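In defence of the repair counter

I took my kettle back to the shop last month. It was 16 months old, the lid had stopped catching, and the young man at the desk looked at me as if I'd brought in a dead pigeon. He was perfectly nice. He offered me ten per cent off a new one.

I said I didn't want a new one, I wanted a lid. He went off to ask somebody, came back, and said they didn't do lids. So now there's a kettle with no working lid in my cupboard and a slightly worse kettle on the worktop, and I'm still cross enough to write this.

When I was growing up in Ornthorpe there was a shop called Naqvi on the corner by the library, and you took things there. Toasters, radios, the hair dryer my sister dropped down the stairs. There was a wooden counter with a bell, and behind it shelves and shelves of other people's things with brown labels tied on. You got a ticket. You waited a week (often three) and then you paid a few quid and took your toaster home. It smelled of dust and hot solder and I loved it.

It's a tanning place now. I've nothing against tanning, but you can't take a toaster there.

People tell me it's all down to money, and fair enough, some of it is. If a toaster costs less than an hour of somebody's time then the sums don't work. My friend Fadi Azar makes this argument every time I get going, usually while eating my biscuits, and he's got a point. But he also spent £300 on a Jura coffee machine and talks about it like a favourite child, and I bet he'd want a counter to take that to!

I think what bothers me more is that we've stopped expecting to know what's inside anything. My gran could change a fuse, a plug and a hoover belt, and she thought of herself as hopeless with machines. I've got a degree and I'm frightened of the back of the telly. Half the screws are a shape I don't own, and the other half turn out to be glue.
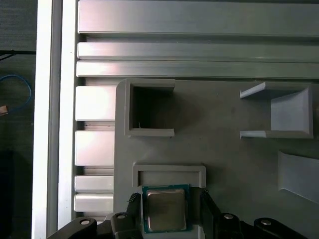
Computers ought to be the worst of the lot, and yet they're the one place where the old habit hangs on. Timothée Brunet, who lives two doors down from me in Sakley, has kept the same desktop going for years by swapping bits of it. A processor is a little square of metal on a dark green base, and the one held over its holder there looks as though it could go straight down into the slot. Why can't my kettle lid be like that? One part, one place for it to go.

I'm told there are repair mornings starting up in church halls, and I'll go to one, of course I will. I'll queue with my kettle. But I'd still like a shop – an ordinary one, with opening hours and a bell, where somebody gets paid properly for knowing how things come apart. I'd pay over the odds for it. I'd even wait the three weeks.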